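Can a robot do the washing up yet, mum asked me. Not at my place, mate! I've been following the Jorine kitchen trials since July, and clearing a plate is still a proper job of work for a gripper. 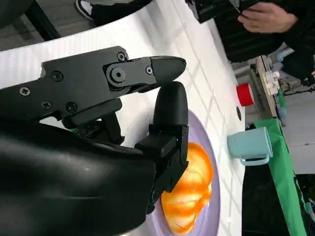

Photo: Hrvoje Pavlović

A capsicum on a plate sounds dead easy (my four-year-old could manage it) but it's shiny, lumpy and never the same shape twice. Wanda Thibodeaux wants 1000 tries logged before she'll call it a skill, and she's up to 302. I'd have given up at 40!
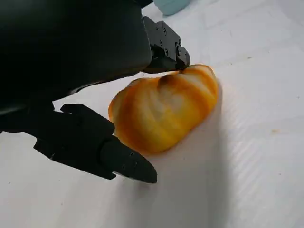
Fingers in close, top and bottom.

So I'm keeping my rubber gloves for now. More next month.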